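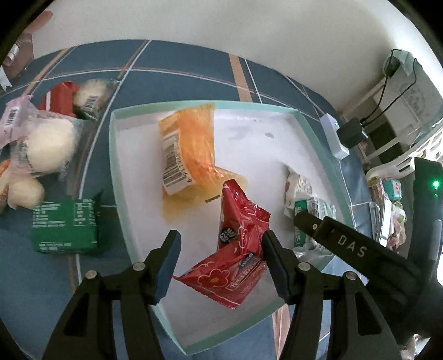 Tuesday, late

Day two of the no-snacking business and I remain unconvinced. The Plovstead plan says I am to eat nothing between lunch and supper for 60 days, after which my appetite will have "reset itself", as though it were a boiler. It wants 1,000 steps before breakfast as well, and 7 glasses of water, and I would like to know who worked out that it was 7. I read the whole leaflet twice looking for where the number came from and found a photograph of a pear. Meanwhile there is a crumpled orange-yellow wrapper in the tray on the table, barcode and all, and a group of packets sitting on the blue cloth beside it, so the house is hardly behind the scheme. I have not moved them. The leaflet says to clear temptation out of sight, but I have never believed in that either. I know perfectly well what is in a cupboard with the door shut.

Hungry at four. Hungry again at half past. Drank water, which did what water does. By supper I was so cross that I ate twice what I normally would, and if that is the reset beginning then I don't think much of it.

The Pikard book from the library says the opposite, of course: little and often, 2,000 calories in small lots, never let yourself get empty. Both of them have a doctor on the back cover. They can't both be right, and I suspect neither has tried it in February with the heating off at three.

Slept badly last night, though I put that down to the wind. Will give it until the weekend - no longer. Must ring about the gutter.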